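Le tri de la chambre, suite

14 février 2025

J'avais dit que je reparlerais de la chambre d'enfant quand elle serait finie. Elle n'est pas finie, mais il reste peu de choses et j'ai une heure devant moi.

Le plus gros a été le bureau. Les tiroirs étaient pleins de feuilles d'école, de feutres secs et de pièces de jeux dont nous n'avons plus les boîtes. J'ai gardé les dessins signés et datés, le reste est parti au papier. Les feutres, je les ai essayés un par un sur le dos d'une enveloppe. Huit écrivaient encore.

Ensuite l'armoire. Les vêtements trop petits sont dans deux sacs, un pour ma sœur, un pour la collecte. Il y avait aussi une couverture Grallwood presque neuve, rangée tout en haut, que je croyais perdue depuis le déménagement. Elle est maintenant dans le salon.

Pour les livres, j'ai suivi le conseil de Brijesh Nigam, qui a laissé un commentaire sous mon billet précédent : les ranger par taille et pas par âge. L'étagère du bas prend les grands albums, celle du dessus tout le reste. C'est moins logique, mais un enfant remet plus facilement un livre à sa place quand il voit le trou. Nous verrons si cela dure jusqu'aux vacances.

Restaient les peluches. Avant, elles étaient dans un filet accroché au coin de la pièce, et celles du fond n'en sortaient jamais. Je les ai toutes posées par terre et nous avons choisi ensemble. La règle était simple : on garde celles qui ont un nom. Évidemment, plusieurs ont été baptisées sur le moment.

Celles qui partent ont été lavées à trente degrés dans une taie d'oreiller fermée par un élastique, puis séchées à plat. J'ai évité le sèche-linge — un lapin y a laissé ses oreilles l'hiver dernier. Pour les autres, il fallait une boîte ouverte, assez basse pour qu'on puisse y prendre quelque chose sans tout vider.
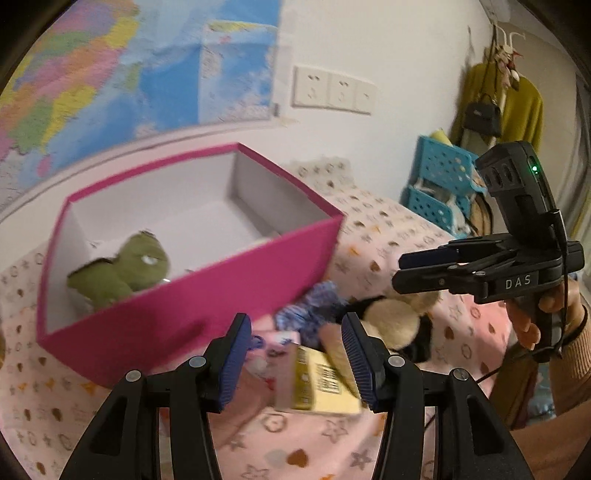 Classé dans : Maison, Rangement

La boîte rose vif est longue et sans couvercle, l'intérieur est blanc. Le dinosaure vert olive a eu le bout gauche, et il y tient couché. Je l'ai remplie sur le tissu rose à cœurs et à étoiles, c'est plus confortable que de travailler accroupi.

La grande carte reste au mur. J'avais pensé la décrocher pour repeindre, mais elle sert tous les soirs — on choisit un pays et il faut en dire une chose vraie. Je repeindrai donc les autres murs d'abord.

Il manque encore une lampe et des crochets derrière la porte. J'ai repéré un modèle de crochets chez Hendden, à 9 euros le lot. La commande attendra la fin de février.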